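**Garkanley Skerard grip controller — revision notice, June 2026**

Applies to units with serial numbers 2000 to 2229 running firmware 137. Later units ship with the correction installed.

## Fault

On affected units the grip force limit reverts to the factory value after a protective stop. The arm resumes its program normally and no alarm is raised. The first report came from a customer in March, after a glass container cracked on the second pick following a restart.
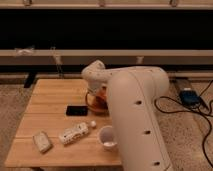
The limit is held in volatile memory and reloaded only on a full power cycle. A restart from the pendant skips that step. Rigid parts usually tolerate the higher force, so the fault can go unnoticed for weeks. Thin-walled vessels do not, and a gripper lowered onto clear glass partly filled with liquid, with a phone lying next to it, puts more at risk than the part itself. Fado fingertips reduce point loading but do not correct the limit.

## Interim procedure

1. After any protective stop, open the gripper and retract the arm.
2. Power the controller off, then on.
3. Read parameter 276 and compare it with your recorded limit.
4. Run one cycle at reduced speed with a non-breakable part.

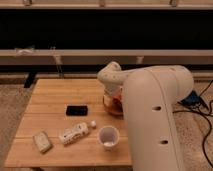
Do not edit parameter 276 while the program is paused — the new value is accepted on screen but not applied. Units fitted with the Mendes I/O module need the same procedure.

## Correction

Replacement firmware is supplied free of charge. Quote the serial number when ordering.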